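Trakholm guest rooms - walk-round checklist w/ comments
22 February 2018
Room 409, double

Door closer - OK
Window restrictor - OK, stiff, needs a drop of oil
Smoke alarm - tested, OK. Next full test April
Sockets and bedside lead - OK, no scorching
Gap bed to wall 800 mm min - OK, just
Hot tap temp - not done, thermometer left in the van. Do with the bathroom sheet

Bed and floor next, all on the one page this time as the Ranjbar form has no box for bed skirts.

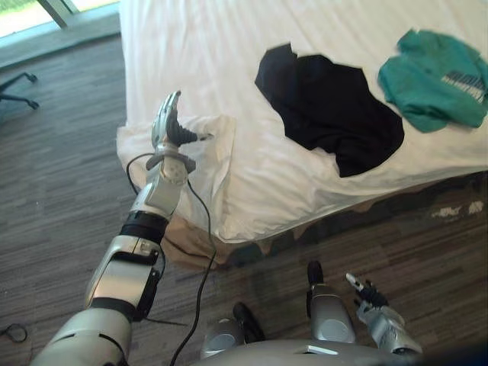 SECTION 5 - BED, LINEN, TRIP POINTS

5.1 Sheet - white, creased, puffed out over the front edge. Tuck in properly.
5.2 Loose cloth at bed corner - FAIL. Crumpled, hanging down the side of the mattress. Greyer than the sheet, send to wash.
5.3 Cable on carpet - FAIL. Thin black one, runs down side of bed and over the floor. Trip point, reroute or tape.
5.4 Clothes on bed - black item, green T-shirt with white print. Fold and put away, no score.
5.5 Under bed - small white bits in the gap. Hoover, get right under.
5.6 Bed frame bolts - tight. Lavari frame, same as the others on this landing

Skirt also wants looking at. Beige, sagging at the foot end and wrinkled down to the carpet. Check hem for loose thread before it catches somebodys heel. Spare ones are in the Prolletti boxes, 2 left I think.
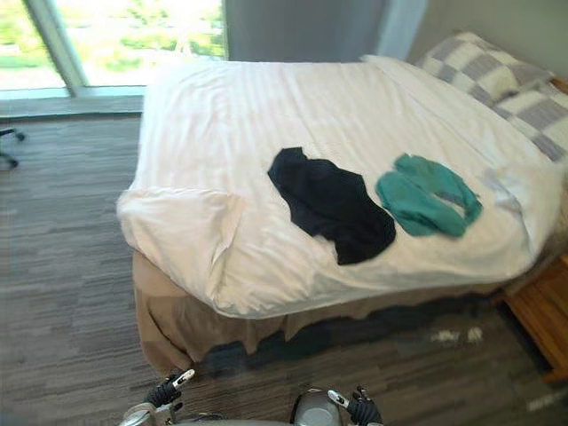 Rm 409, duvet and skirt at foot of bed

5.7 Duvet - near left corner bunched and hanging over. Straighten.
5.8 Pillows - checked cases, two, at head end. OK
5.9 Carpet by nightstand - small white specks, scraps maybe. Hoover same time as 5.5

Result: 2 fails, rest is tidying. Recheck once 5.2 and 5.3 are done, dont sign off untill then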